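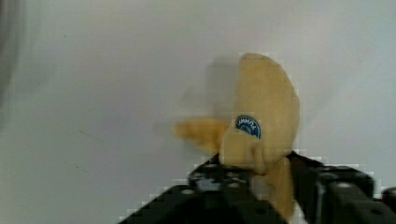
What is a banana equivalent dose?

It is an informal way of expressing radiation exposure by comparing it with the amount a person would receive from eating one banana. Bananas contain potassium, and a small share of all natural potassium is radioactive.

Banana equivalent dose

The banana equivalent dose is usually set at 0.1 microsievert. The figure is a teaching convenience and has no standing in radiation protection. By this reckoning, 600 bananas would deliver 60 microsieverts, a sum that is easy to do and hard to defend.

Criticism

The main objection concerns what the body does with potassium. Its level is tightly controlled, and any surplus is mostly passed in urine. Eating more bananas therefore does not build up a lasting dose in a healthy person, although the unit is often used as if it did.

The physics teacher Wolfram Thiele has called the comparison "a slogan with a decimal point." Vasanthi Pinto, who writes on science education, is milder but doubts that it calms anyone, and notes that claims to this effect rarely come with evidence.

Use

The unit appears mainly in classrooms and popular articles. Writers differ on whether it refers to a whole fruit of average size or to a fixed weight, and many do not say.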